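Dec 30, 2021

Every year in the dead days after Christmas I read one article too many about getting organized, and this year's was about propagation stations. You've seen them. A row of glass tubes in a rack, one cutting per tube, a bit of sunlight, a windowsill that makes you look like somebody who finishes things. The article had 3000 words on it and a link to buy the Rosholm version, which comes in a box with a little card explaining your journey as a plant parent.

I have been rooting cuttings in whatever was beside the sink since I was a student, so I came to this in a bad mood. I want that on the record before I get to the part where I own a rack.

The pitch goes like this. Tubes are narrow, so they hold the stem upright. They take hardly any water, so you change it often and it stays fresh. Fine. But a tube that takes hardly any water also dries out while you're at your sister's for a long weekend, and I've lost a perfectly good coleus that way. The article didn't mention that. It did mention that watching roots form is "a daily meditation," and I can report that watching roots form is extremely dull for three weeks, and then there are roots.

My friend Talha Cheema swears by his. He has the Sutter one, with the brass feet, and he talks about the flavour of light in his kitchen. When I asked how many of his cuttings had made it into soil he changed the subject to pots. I noticed that. In June he gave me a stem of tradescantia out of it, which would root in a puddle on the driveway, so I don't consider it evidence of anything.

Still, I cleared off the white table and decided to give the whole idea a fair go over the holidays. I didn't buy the Rosholm. I bought a plain rack from Pemby, no card, no journey, and I put it up against my usual methods, meaning a drinking glass and any bowl that isn't needed for supper. Same tap water for everything, same pothos, same room.

First complaint: cleaning. A drinking glass goes in the dishwasher. A tube needs a brush, and the brush costs extra, and the brush then needs somewhere to live. Anybody who tells you this is a tidy hobby has never looked in the drawer under their own sink.

Second complaint: you can't fit a proper stem in. Anything with an aerial root or a bend to it has to be coaxed, and you snap leaves doing it. I ended up trimming cuttings to suit the rack, and I'd call that backwards. 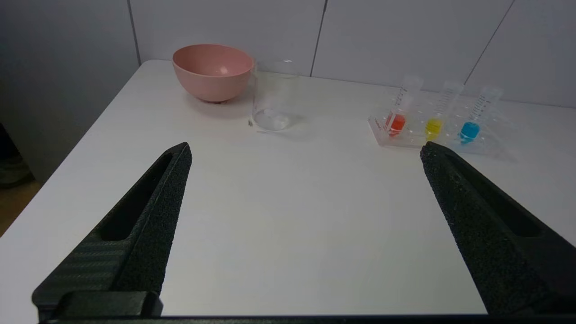
The drinking glass is still what I'd recommend to anybody starting out, and you own one already. It wants straight sides and clear walls so you can see what's going on at the bottom without lifting anything. Mine is tall, and a small amount of water in the bottom of it is as much as you need to bother with for a short stem. The pink bowl next to it is better for the sprawling things, being deep and round, though the flared rim won't hold a stem up and you'll need a bit of mesh over the top. It also looks nicer than I expected on a white table. I'd never have admitted that to Talha.

As for the rack, I'm not throwing it out. The pothos in the tubes has rooted at the same speed as the pothos in everything else, to my eye, and the thin ones do stand up straighter. If somebody gave you one for Christmas, use it. I just can't find the part where it's better.

A reader asked last time about Wolletano rooting powder. I've tried it on rosemary twice and both died, and so did the rosemary without it. I'll have another go in spring with softer stems and fewer expectations. Until then the bowl stays where it is, at least until we need it for salad.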